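Ticket 2141
Product: Plilgate flat-pack children's stool/chair, white
Manufacturer: Plastier
Category: Assembly / missing or mismatched parts
Status: Closed – resolved with replacement instructions
Opened: September
Closed: October 2025

Reported issue

Customer reports that one leg does not seat fully in its socket. Chair rocks on a level floor. Customer has tried pushing harder and has tried swapping the leg to a different corner. The rocking moves with the leg. Order was placed through the Damasceno web store and arrived with the outer carton taped shut and no visible damage.

First response

Asked customer for the batch code molded into the underside of the seat, the revision letter on the instruction sheet, and photos of the parts. Batch code given as 1069. Instruction sheet is revision B.

Batch 1069 was packed at the Prokuvside warehouse during the changeover from the old leg to the new one. The new leg has a longer insert and needs the plug at the end of the tube removed before assembly. Revision B does not mention the plug. Revision C does. 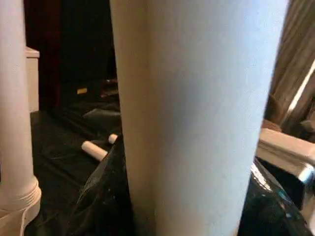
Attachment 1. White tube, close up. Ringed base at left.

Surface finish alone does not separate the old leg from the new leg. The insert has to be measured. Old insert is shorter by 5 mm. Asked customer to lay all the legs side by side on a table with the foot ends lined up against a wall or a book, and to report whether the other ends line up.

Customer replied the next day. Three ends line up, one is long. This matches a mixed set – three old legs and one new leg with the plug still in.

Also asked whether there were cracks or stress marks near the insert, as the customer had mentioned using force. Customer says none found.

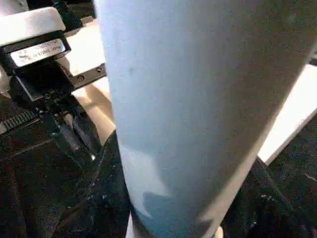 Attachment 2. White cylinder, small dark gray spot on the surface.

Spots of this kind are logged as cosmetic under the Plastier returns guide and do not qualify for replacement on their own. Noted for the record only.

Steps sent to customer

1. Stop using the chair until the steps are done.
2. Pull the long leg out with a slow twist. Do not use a mallet or pliers on the tube.
3. Look into the insert end. If there is a plug, push a flat screwdriver under the rim and lift it out.
4. Clear any plastic crumbs from the socket with a dry cloth.
5. Refit the leg and turn it until it clicks.
6. Set the chair on a flat floor and press on each corner in turn.
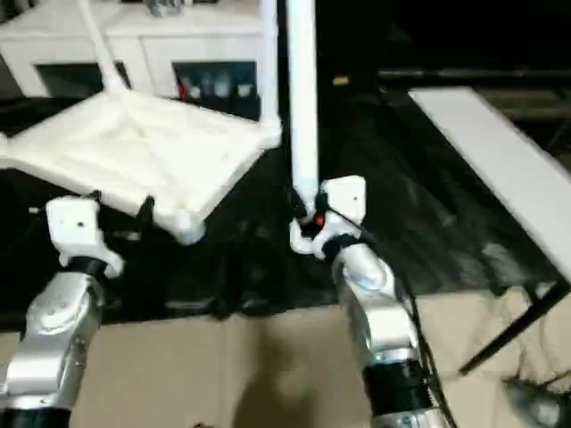

Attachment 3. Chair on its side, underside of seat with ribs.

Follow-up

Customer completed steps 1 to 5 and reports a click. Slight rocking remained at step 6. Asked customer to turn the chair a quarter turn on the same spot and try again. The rocking stayed with the floor, so the floor is uneven there. No rocking in the hallway.

Customer also asked where to keep the removed plug and the spare foot caps. The plug can be thrown away. Foot caps should be kept, as they wear down with use on tile and concrete, and the replacement pack is sold in sets only. 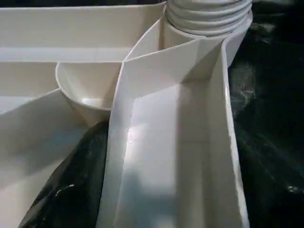 Revision C of the instructions was sent as a PDF. Support staff handling batch 1069 should send it with the first reply and skip the request for photos unless the customer reports a crack. Roughly 40 units from this batch went out with the wrong sheet.

Open item passed to packing: the parts list in revision C still shows the old leg number. Needs correcting before the next print run.

No refund or replacement part issued. Customer agreed to close.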